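I got to the Grerora library annex at 7 in the morning and there were already people on the steps, which tells you plenty about how ID renewal is going in our part of the county. I was there to talk to Palesa Swanepoel, who runs the walk-in enrollment desk. She had a folder under one arm and a phone ringing in her coat pocket, and she let it ring.

"Come in before they see me open the door," she said. I went in sideways.

If you haven't been following along, the county wants every resident on the new card, the one with the fingerprints and the chip, and the old paper ones stop working at the clinic counter in November. Palesa's desk handles everyone who can't or won't do it online. The day before I visited they got through 169 people, and she told me that number with a kind of wince.

"We're set up for less than that," she said. "The room is set up for less than that. I love this job, write that down, but I went home and lay on the floor."

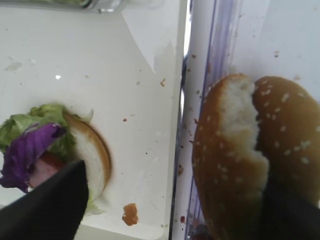

What people bring, and what they forget

I asked her what goes wrong most and she didn't even pause. Names! Somebody's birth certificate says one thing, the marriage certificate says another, and the lease has a third spelling that a landlord made up.

"The form has room for 40 letters and that includes the spaces," Palesa said. "I have families here with four names before you get to the last one. So what do I drop? Grandma's name? You tell Grandma."

Her advice is to bring every paper you have with your name on it, even the ones you think are useless (an old school report saved one man a second trip last month). She also wants people to know that a copy is fine for the proof of address but the birth record has to be the original. She said that twice, and then she said it to a lady in the line.

The fingerprints are the other headache. Bricklayers, hairdressers, anybody who works with their hands can have prints too worn for the scanner to read. The desk gives you six tries and then it goes to a supervisor, who can sign off on a photo and a signature instead.

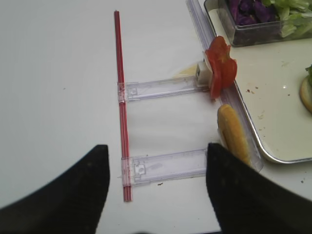
The trip out to Plultenano

The supervisor is Zubaida Hashmi, and I caught her loading the van. She takes a scanner out to Plultenano and the Niazi Road apartments for people who can't get to town, and she talks fast, so I'm giving you what I managed to write down.

"My oldest so far was 97, and she corrected my handwriting," she said. "She was right, too."

I wanted to know about privacy, because my own brother won't go near the thing. Zubaida said she hears it at nearly every door. The prints are stored by the county and the scanner wipes itself once the file is sent, and she'll show you the blank screen if you ask. Does that settle it for people?

"For some of them," she said. "Some of them say no thank you and offer me tea. I leave the leaflet and I drink the tea."

She'd like a second van. She'd also like the software people at Zamine to fix the page that logs her out whenever the signal drops, and on the Plultenano road the signal drops a lot. 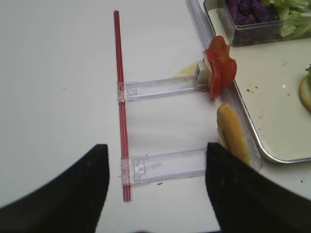
Before you go

I asked Palesa for the best time to turn up and she said mid-afternoon, once the school run has started and the line thins out. Mornings are the worst. You don't need an appointment, kids under six don't need prints, and if your card hasn't come after 40 days, go back with your receipt and ask for her by name. Her phone was ringing again when I left, and that time she picked it up.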